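**Mouse cursor jumps on a glass desk, is a pad enough?**

Posted by Elin Gittins, Wednesday, April 8, 2020

I'm working from home in Cusville until at least May and my only desk has a glass top. The cursor skips or stops dead every few seconds. I've changed the battery and tried the mouse on 3 different laptops, same thing on all of them. On a magazine it works but the magazine slides. Do I need a new mouse or just a pad? I don't have much room, the desk is 27 inches wide.

**kemel_tom**

Most optical mice can't track on clear glass. The sensor reads tiny marks in the surface and glass doesn't give it any. Buy a plain cloth or rubber-backed pad in a dark solid color. Shiny ones with pictures can cause the same skipping. With 27 inches you can fit a small pad next to the laptop, just measure first. Wipe the sensor window with a dry cotton swab while you're at it.

**Hughes**

get a trackball, had mine 6 years

**Isusora88**

Agree with the pad. If it creeps, wash the underside with dish soap and let it dry overnight. I'm left-handed so my pad goes on the left of the laptop and I leave a little gap so they don't bump.

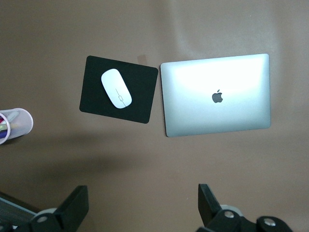 Black pad on the left, laptop on the right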